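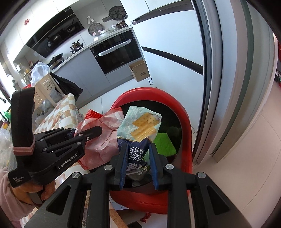 Cracker wrapper going in the red bin. Kitchen day, part one.

1/ Good morning from my kitchen. Today is 13th August, I have a free Friday, and I decided to clear out all the small trash that collects in a kitchen when you are busy. I will write as I go, a few posts only.

2/ First rule in this house: snack wrappers go straight to the bin. I eat salt crackers when I work late, so I find the wrappers in strange places. This morning I found one inside the drawer with the spoons.

3/ The sponges are next. My friend Asuka Nakajima changes hers every 17 days, she has it in her calendar. I am not so strict. I smell it, and then I decide. Green ones seem to last longer for me than yellow ones, but maybe I only like the color more.

4/ Plastic bags are the difficult part. I keep the good ones for vegetables and for lining the small bin in the bathroom. In May I had so many that the cupboard door did not close. Now I allow myself one bag full of bags, and what does not fit must go.

5/ Somebody asked which bin I use. It is the red one with the black bucket inside, and it has a high back like a hood. I bought it at Hadon, I paid 165 for it and I do not regret it. The bucket is easy to wash in the shower – only do not use very hot water.
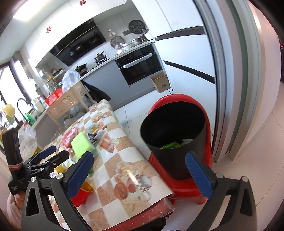 6/ THE TABLE

Our table always becomes the second counter. Things stop there on the way to another place and then they stay. My method is simple: I take one thing, I find its home, and only then I take the next thing. If it has no home after two days, it leaves.

7/ The checkered oilcloth with the food pictures stays, please do not write me about it again :) You wipe it with a little dish soap and it is clean. Tomato is the only thing which leaves a mark, and then I use baking soda and wait ten minutes.

8/ Question for people who cook a lot of greens: do you put the scraps in the normal bin or in a closed box? In summer I carry the bag down every evening. Efraín Cáceres told me he keeps the scraps in the freezer until collection day. I like the idea but my freezer is full of dumplings.

9/ Still to do: the top of the storage rack, and the cardboard, which I will fold tonight. The range hood I leave for Sunday. Now I drink tea.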